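## 3. Planning and ordering your cell

Read this section before you place an order. It covers the Niltell bench cell for handling small wired parts, including the trays, spares and bench space that are not in the base package.

### 3.1 Before you ask for a quote

1. Write down every part the cell will have to pick up. Put wired parts on a separate list from rigid ones.
2. For each wired part, note the lead lengths, the kind of ends (bare, crimped or plugged) and where the part can safely be held.
3. Measure the bench. The standard layout needs a clear depth of 60 cm and a socket within reach of the controller.
4. Decide which trays you will use. Metal and plastic trays can both be used, but the quote form has a separate line for each.
5. Send the lists and bench sizes to your supplier with form 302. Quotes prepared without the form cover the base package only.

**Note:** Garside and Basau supply the same arm with different finger sets. Check which set is named on the quote. The Basau set is sold as a pair and the Garside set singly, so order two.

### 3.2 Fingers and grip points

Loose leads spread out once a part is lifted, and they take up more room than the part itself. Plan the grip point first and work out the tray spacing from there. On most cable assemblies the best place to hold is a sleeve or band where the leads come together.

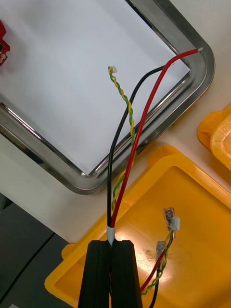 *Fig. 3-1. Cable assembly held at the white band, with the leads spread towards the steel tray.*

If your part has no band or sleeve, budget for one of the following:

- a short length of heat-shrink added when the part is made up
- soft finger pads (order code 53)
- a holding fixture on the bench

The pads wear and should be listed under running costs. Allow one spare set per cell for the first year.

**Caution:** Do not plan a grip on bare wire ends or on a connector. Damage to parts held in this way is not covered by the cell warranty.

### 3.3 Trays and bench layout

1. Draw the trays on the bench plan at full size, rims included.
2. Leave at least 300 mm between the arm base and the nearest tray.
3. Add the longest lead length to the clearance on each side where leads may hang.
4. Keep the arm's own cables out of the tray area and show their route on the plan.

White paper can be used as a tray liner to cut down glare from polished metal. Enter it as a consumable.

### 3.4 Items often left out of the budget

| Item | Base package | Order separately |
|---|---|---|
| Arm and controller | Yes | |
| Wrist camera | Yes | |
| Second finger set | | Yes |
| Finger pads | | Yes |
| Trays and liners | | Yes |
| Cludivby layout software | Trial only | Full licence |
| Operator training | | Yes, per person |

**Note:** The Cludivby trial starts when the software is first opened. Leave it sealed until the bench is ready.

When the order is confirmed, keep the bench plan with the quote. The fitter will ask for both on arrival. Go to section 4 for unpacking.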